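**Can a machine put the fruit away yet?**

**Trurent**

I do the fruit at home: onto the plate, off the plate, bin the soft ones. The Premex brochure says its kitchen arm will do this and costs 912 a year to rent. I don't believe a word of it. Has anyone seen one cope with plums next to tomatoes?

**Pruvost**

No, and I've looked. Picking up one piece is the easy bit. Both of these have hand-held grippers with blue pads, and a person's hand is on one of the tools.

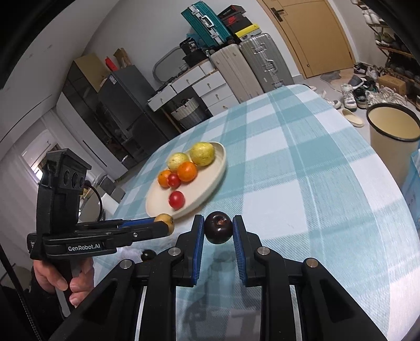
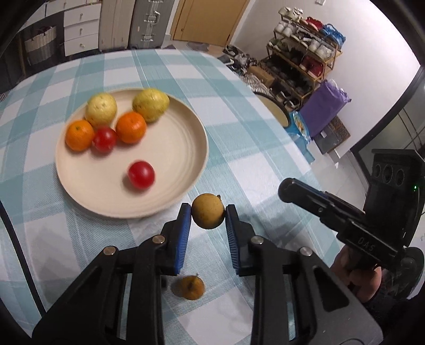 *Page last changed: August, 12 edits*

Look at the sizes. There's a big yellow-green thing on the plate and a little fruit between the jaws, and a tomato won't forgive the squeeze an orange will. Getting hold of something is a start – knowing it's gone soft underneath is the chore. I'd want to see 60 plates cleared with no one touching anything before I paid 900, let alone 912.

**Wena**

my cousin's firm has an arm that packs tins. very quick. tins don't bruise though. get a bigger plate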